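# Questions about the new record

Updated Saturday, September 5, 2020
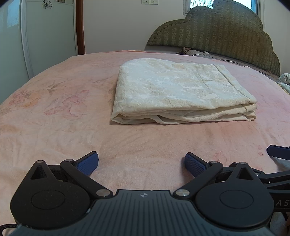
We get the same few questions by email and after shows, so the answers are collected on this page. If yours isn't covered, write to the band address on the contact page. Satish Nambiar reads that inbox and usually answers within a week.

## Is the album finished?

The recording is. All the songs are tracked and the rough mixes were done in July. Two songs still need a final mix, and one of those may get a new vocal in the second verse.

## What is it called?

*Broltarwood*. It's also the name of the longest song on it, which closes side B.

## When does it come out?

We don't have a date yet. Mastering comes first, then the test pressings, and we won't announce anything until we've listened to those and approved them.

## Will there be a single before that?

Yes. "Neta" will come out first as a download, with "Jondau" as the second track. "Jondau" won't be on the album.

## How many vinyl copies are you making?

574. We ordered 500 and then added the preorders that came in after the cutoff. The sleeves aren't numbered. If they sell out we may repress, but on plain black vinyl.

## Can I still preorder?

The vinyl preorder is closed. CDs are open until all 90 are spoken for. The download has no limit, obviously.

## I preordered and moved. What do I do?

Send us your old address and the new one, with your order name. Please don't place a second order -- we then have to refund one of them by hand.

## Who plays on it?

The four of us, plus Naidu on cello on "Broltarwood" and on the slow one that doesn't have a settled title. Satish recorded everything except the drums.

## Is the first EP coming back in print?

No plans. The files are still up, and they're the same masters as the CD.

## Are you playing any shows?

Nothing is booked. The fall dates were called off and tickets were refunded by the venues. If your refund hasn't arrived, contact the venue directly -- we never had the money.

## Can I use a song in my video?

For a personal video, yes, with the band name and song title in the credits. For anything paid, write first and tell us which song and how much of it you want to use.

## Do you have tabs or chord sheets?

For four of the older songs, on the downloads page. "Neta" will be added after the single is out. It's in open D, capo on the second fret.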